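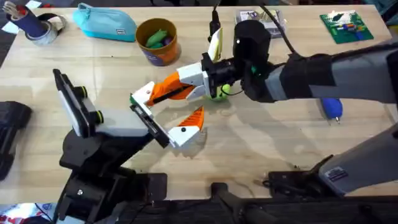

I'm Gaurav, and I run our robot club with my friend Dagný, and the thing kids ask me most is, "How does a robot know how to pick something up?" Good question! The short answer is that it doesn't, at first. You need two things to get it going: a hand that can grip, and a whole lot of practice. Take the tennis ball on our table. It's round and it loves to roll away, so a flat, slippery finger is a bad match for it (try picking up a grape with two rulers and you'll see what I mean). The orange fingers have bumpy edges, a bit like the bottom of your sneakers, and bumps help with grip.

Now for the practice part. Our club project is called Zindwood, and we made a list of 800 tries for it. In each try, a club member moves the arms and the computer saves every move. Then the computer looks for patterns, kind of the way you learned to catch. We've done 600 so far, and my favorite job is passing something from one arm to the other. It's so much harder than it sounds! Both hands have to agree on when to let go.

Want to try it at home? Put on oven mitts, grab a friend, and pass a sock back and forth five times with no talking. Then swap the sock for a spoon!

Last updated: 2022-08-31

This site uses cookies. By continuing to browse, you agree to our use of cookies.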